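4. Packing a Mixed Household Box

This section covers small boxes that hold cloth items together with chargers, cords and other odds and ends. For books and dishes, see section 8.

Before you start

Clear enough of the table to set the open box down with the flaps folded in. A tablecloth can stay on. Keep board games, clothing and anything else that belongs in another box to one side.

Packing steps

1. Check the bottom seam of the box. Tape it if the two halves can be pulled apart.

2. Lay a soft item flat on the bottom. A folded shirt or small towel works well.

3. Unplug any power adapter and let it cool before packing. Take off the cable and coil it separately.

4. Look at the prongs. If they fold, fold them in. If they are fixed, wrap the adapter in a sock or a piece of cloth so that the metal is covered.

Caution: Do not pack an adapter with bent or loose prongs, or with a cracked case. Set it aside for electronics recycling.

A white two-prong adapter takes up very little room, so it can go in after the cloth items, next to the yellow box's inside wall.

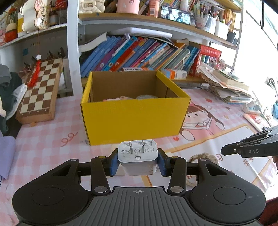
5. Place cords and rope on top, coiled and tied -- not knotted.

6. Fill gaps with more cloth. Nothing should shift when you tilt the box.

7. Close the flaps and run 2 strips of tape across the top.

8. Write the room and the contents on one side and on the top.

Note: Chess sets travel better in their own box. Put the pieces in a bag and pack the board flat, with a cloth over the playing surface. Take off any tassel or hanging ornament and wrap it on its own.

Note: Medicine does not go in a mixed box. Keep it with the things you carry yourself.

Text by Rowena Manalo. Last revised 6 Aug 2018.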